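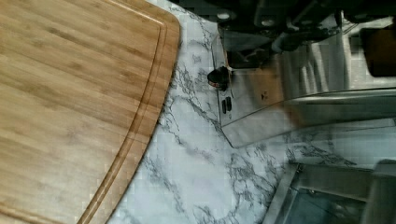 Bamboo board with juice groove, on a marble-patterned worktop.

Section 4: Oiling and looking after your board

Written by Hanna Czarnecka, 8 August 2018

Welcome to the part of the guide that most people skip, and I do understand why, as you have a new Lema board in front of you and a loaf of bread waiting. But do give it an evening before you start chopping. A board that has had a good first oiling is so much easier to keep clean, and you'll find the whole job rather pleasant once the kettle is on.

Before you begin

You will need the small bottle of Killitz board oil from the box (or any food-safe mineral oil you already have), two soft cotton cloths and an old tea towel to protect the table.

CAUTION: Please don't use olive, sunflower or other cooking oils. They go sticky and sour in time, and the smell is very hard to shift.

First oiling

1. Wipe the board on both sides with a cloth wrung out in warm water and a drop of washing-up liquid. Wipe again with plain water.

2. Stand it on its long edge, somewhere airy, and leave it overnight. If it still feels cool to the touch in the morning, give it a few more hours.

3. Lay it on the tea towel and pour a little oil into the middle, a puddle the size of a large coin or so. You can always add more.

4. Rub the oil in along the grain, working out towards the sides. Take your time over the ends, which are thirstier than the rest and may want a second helping.

5. Fold a corner of the cloth over your fingertip and run it along the groove. Oil likes to sit in there, so mop up any that has pooled.

6. Turn the board over and do the underside in the same way. An oiled top and a bare bottom will pull against each other, and that is how boards come to rock on the worktop.

7. Leave it for 16 hours, then buff with the second cloth until it no longer feels greasy.

NOTE: Lay used cloths out flat to dry, outdoors if you can, before you throw them away.

Everyday care

Wash by hand straight after use, both sides, and stand it up to dry. Onion smells come out nicely with half a lemon and a spoonful of coarse salt: rub, wait 10 minutes, rinse. Keep one side for bread and fruit and the other for everything else, if you can remember which is which (I put a pencil mark on the end of mine).

CAUTION: Never put the board in the dishwasher or leave it soaking in the sink. Keep it away from hobs and radiators.

Oil again whenever the surface looks pale or feels dry. In a busy kitchen that may be monthly. If the wood has gone fuzzy, see Section 5, Sanding, first.

Questions about your board? Write to Keegan Gosselin, Customer Care, Lema Kitchen, Drulville | © 2018 Lema Kitchen | Back to top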